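What stays on a shared desk
Project report, workplace studies course
Thenmozhi Annamalai and Teodor Tveit
21 Apr 2018

1. Background

In our building at Nutemside the desks are shared by several student groups. Many students complain that they must clear a place before they can begin to work. We wanted to learn which things stay on the desks and why they are not put away. Our supervisor, Frøydis Halvorsen, advised us to study only two desks, but to study them well.

2. Method

We talked with the users of each desk and made notes about the objects on it. We did not move anything. We divided the objects into tools, cables, packaging and personal things. A water bottle beside the keyboard, for example, was written down as personal, and a thin white cable as a cable.
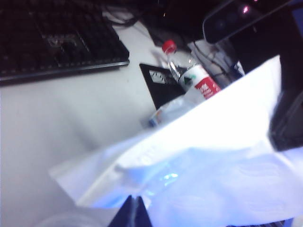
The packaging group was the most difficult for us. Plastic material can be waste, but it can also be kept for sending something back, and the users did not always agree. In such cases we wrote "not decided" and asked again in June of the plan – this second round is still to be done.

3. Results

Cables were the group that people discussed most. Sølve Tangen, who uses the second desk, told us that he leaves them in place so that he does not need to find the correct one again. Drinks were seen as less of a problem, but several users did not like to have them close to a keyboard. Cardboard and cables also take space behind the work area, where it is harder to reach and clean.
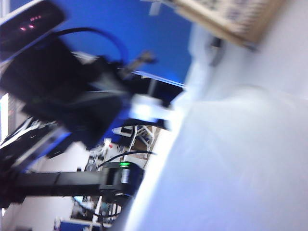

4. Suggestions

We suggest one box for packaging at each desk, with a date written on it, and a label at both ends of every cable. We have some 400 kroner left for boxes and labels. Sixten Torvik will keep the list of undecided objects until the second round.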